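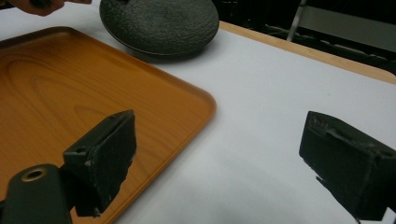 Can you sail an RC yacht on a pond with hardly any wind? You can, if the boat is light, the sails are set loose and you have nowhere to be for the rest of the afternoon.

I speak as the owner of an Antal, a kit yacht I bought secondhand from a man in Sambridge who seemed very keen to carry it to my car. The mast is 157 centimeters tall, so I drove home with it resting against my ear. The hull was fine. The deck was fine. The sails had been folded at some point in their life, and they will carry those creases until one of us dies.

My first outing was at Clekside, on the lower pond, with the trees all the way down one side. I had read that you want open water and steady wind. Clekside offers ducks and a breeze that arrives over the parking lot, thinks about it, and goes around the other way. I put the boat in, let the sheets out, and watched it drift sideways for a while with great dignity.

The mistake was mine. I had hauled both sails in tight because that is how they look in the photos, and in light air that just stalls them. What you want is a bit of belly in the sail and the boom eased out until the front edge starts to flutter, then back in a touch. I also had the jib so flat you could have ironed a shirt on it. Once I loosened the outhaul a few millimeters, the thing started to move. Slowly, but forward, and forward was new.

The other trouble was weight. The previous owner had fitted a 3000 mAh pack, I assume with a crossing of the Atlantic in mind. A sail winch in a flat calm barely sips at the battery, so I swapped it for a smaller one and moved it back behind the keel box. The bow came up and she stopped plowing. 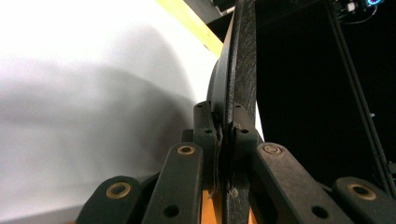 Then there was the rudder, which had a dead spot in the middle. I blamed the servo, ordered a new servo, fitted the new servo, and had exactly the same dead spot with a nicer servo. The hole in the rudder arm had worn oval. I moved the pushrod one hole in, which cost me nothing and gave me a little less throw, and on a boat going this slowly you want less throw anyway. Every big rudder movement is a brake.

So my light wind routine now goes like this. Ease everything before the boat touches the water. Tip her over by hand on the bank and see that the sails fall to the low side on their own - if they don't, the gooseneck is too stiff. Make 3 tacks at most across the pond and take them wide. Count to 5 after every change before making another, which I find very hard, and keep your thumb off the rudder stick, which I find impossible.

I got two full laps of the lower pond that way in June, early, before the model tugs turned up and made waves. 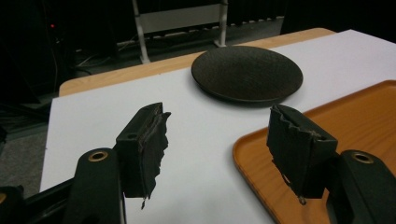 A reader from Lornwood wrote after my last post to say I was making it too complicated, and that in light air all anyone needs is a taller rig and a thread of wool on the shroud to show where the wind is. The wool I have tried, and I recommend it. It hung straight down for most of a morning, but when it did twitch I knew before the sails did. The taller rig I am less sure about. She would be lovely in a calm and then on her side the moment a gust found the gap in the trees, and I have only the one pair of waders.

The same reader says the water up there is better in the evenings, with nothing on the windward bank higher than a fence. I have a set of new sails half taped up in the spare room, a softer film with more shape in the lower panels, and I'd like to finish those before I drive anywhere. The luff on the jib still needs its eyelets. If anyone has a way of punching them through thin film without tearing it, the comments are open.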